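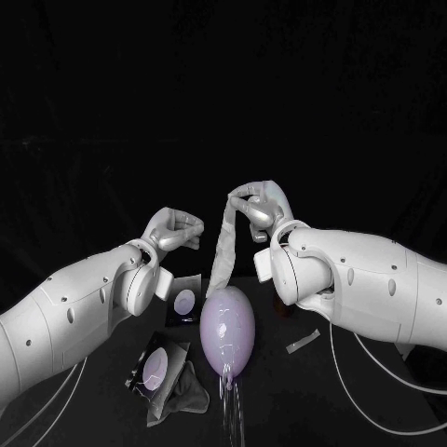 Anden's two hands at the bench, with the balloon between them.

I'd been told to come after seven in the evening, when the table saw people have gone home, and to bring my own coffee. So I showed up at the Clalholm workshop with a thermos and a notebook and spent most of a November night watching a homemade robot fuss over a lavender balloon. I had a great time!

The man behind Anden (that's the robot, and no, he won't say where the name comes from) asked me to leave his own name out. He fixes commercial dishwashers for a living and doesn't want customers asking about it. He rents a corner of the shared space, pays a little extra for the shelf above it, and has been at this for two years.

"I wanted one arm," he told me. "One arm that could hold a flashlight for me. Then I had one arm, and it looked stupid by itself."

The second arm went faster. He'd made all the mistakes by then, he says, and he'd also kept the jigs. The shells took 312 hours on the workshop's printer, which made him pretty unpopular for a while, and then came the sanding, which he still talks about like a bad vacation. The hands run off a Rirkener control board he bought used from a guy two counties over. I asked if that was a good choice. "It was the one he had," he said.

I asked about money, because I always ask about money. He keeps a spreadsheet, and he pulled it up on his phone without my even having to push. The total stood at $2,157, not counting the printer fees, the coffee, or a set of Hervieu gearboxes he ordered in the wrong size and can't send back. (They're on the shelf. If you need small gearboxes, get in touch with the workshop.) 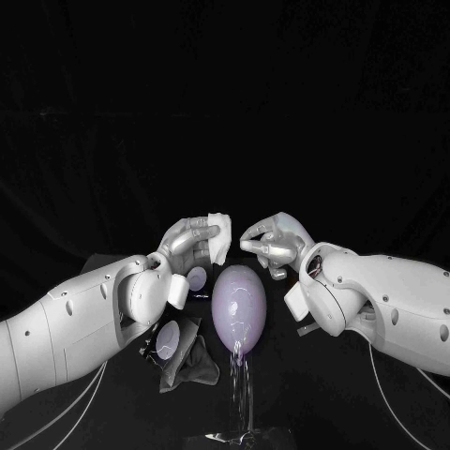
The wiring came up a lot. He leaves the right shoulder open these days, screws in a jar, and I got the feeling the cover hasn't been on since summer. "Every time I close it up I have to go back in," he said. "Red wire's power, dark ones are everything else, and that's all the documentation there is." I laughed, he didn't, and then he showed me a page of pencil notes that I'd say is a bit more than that, though only he could read it.

Why a balloon? I'd been saving that one. He says he went through sponges, paper cups and a lot of grapes first, and all of them forgive you too much. With a sponge you can be way off on grip and never find out. "A balloon tells you right away," he said. "And it tells the whole building." The people at the next bench have asked him, politely, to give a shout beforehand. He buys them in bags of 70, all the same color, so the camera software has one less thing to get confused by.
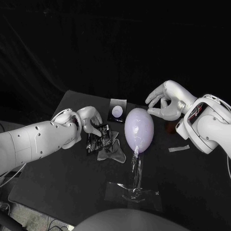 Left index finger on the packet, right hand just off the side of the balloon.

The black curtain is there for the software too. Before he hung it, Anden kept taking an interest in a row of clamps on the far wall. Now it sees the table and whatever he's put out on it, and he's happier, and I think the clamps are too.

We talked for a while about how slow it is. I'd expected him to be defensive and he wasn't at all. A move across the table can take long enough that you start looking at your watch, and he likes that. "If it's slow I can get to the switch," he said. The switch is a big one, screwed to the side of a stool, and he kept one foot near it the whole time we were talking. I noticed mine had drifted over there as well.

What about dropping things? "Cloth it never drops. Tape it can't let go of. I've thought about powdering the fingers." He has also tried rubber fingertips, cut from dish gloves, and took them off again the next morning. They caught on everything and one of them went missing inside the wrist.

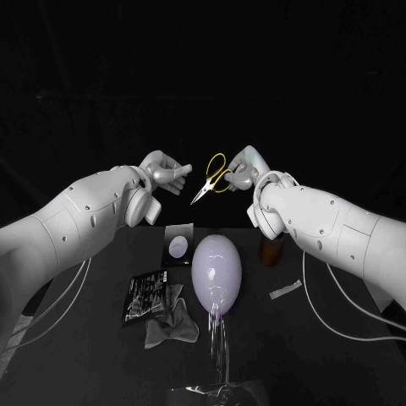
On letting a robot have the scissors

I did bring up the scissors. He picked the pair with yellow handles so he can always tell where they are, and the rule in that corner is that no person reaches over the table while a robot hand is holding them. He made the rule for himself first. "I'm the one who forgets," he said.

Getting the fingers to work the loops has eaten most of his fall. Holding scissors went fine within a few evenings. Opening them is a different matter, and closing them on purpose, at the spot you meant, is where he's stuck. He thinks the thumb is mounted wrong and would need to come forward by the width of a pencil, which means a new palm, which means asking for the printer again.

So is he going to? He looked over at the sign-up sheet, then at me. "I already put my name down. I put it down as 'small bracket.'"

Clalholm's open evenings run from seven to ten, and he's usually in the back corner. Bring your own coffee, the machine is broken.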